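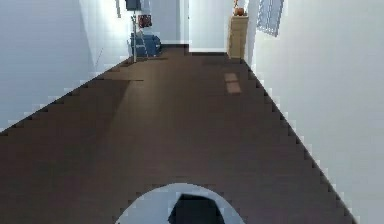
Image credit: Skotine

Is a long hallway wasted space?
Agents say so. I doubt it – you need somewhere to walk.

Will Hostgate's $377 floor plan review fix mine?
I wouldn't count on it. Tape and a free evening get you most of the way. 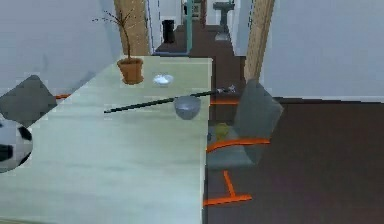
By the Vakevness Home Desk

Do I need a bigger table?
Probably not. Clear the one you have first, then measure.

Are "space-saving" chairs worth $757?
Sit in one for an hour before you believe the brochure. 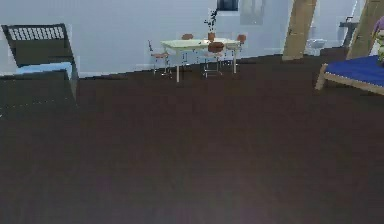 A dark floor with a gray chair and pale blue seat.

Does dark flooring shrink a room?
So they claim. I've yet to see proof.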